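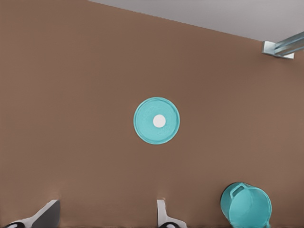
Flondesis two-arm table cell, start-of-shift checklist
Kept up by the Urkwood bench crew. Add your comments under the item, please, and don't erase the old ones!

1. Tabletop clear and clean.
OK. Wiped down before the run. Go easy on the spray near the frame posts, as it creeps under the brackets and then we're chasing streaks all week.

2. Frame posts and brackets tight.
One bolt on the Sasmont side took a quarter turn. I know it was fine in July, but these do work themselves along, so put a wrench on every one and don't just wiggle the post.

3. Gripper fingers open fully, pads seated.
OK on both hands. A pad that's starting to lift will usually look fine from across the room, so get right down there and have a proper look (and pull the enable first, please).

4. Lid and cookware at their start marks.
OK. The lid goes flat with its center facing up.

5. Base cables free, no pinch.
Passed, with a note. The slack likes to wander onto the table over a long shift, and I'd love for us to get a clip on it before somebody's wrist link finds it for us.

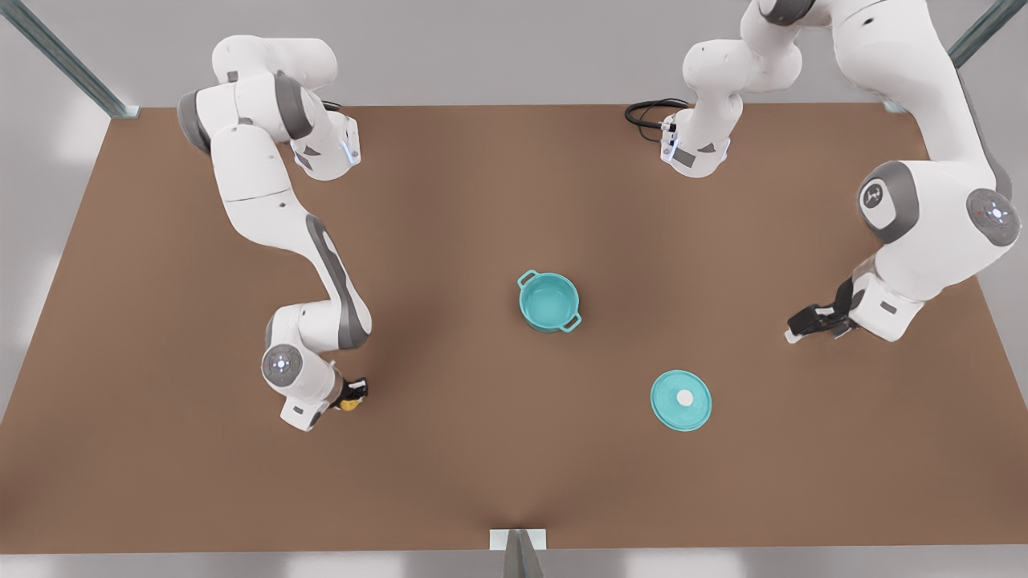
6. Joint caps snug, status lights normal.
OK. Press each cap with your thumb all the way around, elbows included. If one clicks, write down which arm and which joint, and remember that right and left mean the robot's right and left, which trips up everyone coming over from the Vlachopoulos cell.

7. Slow run at 8 percent, 3 cycles.
OK. Stand where you can reach the stop.

8. Stop button and reset.
OK from both sides.

Still open: cable clip, and a spare set of 6 finger pads on order. Next full bolt check is due at 80 hours.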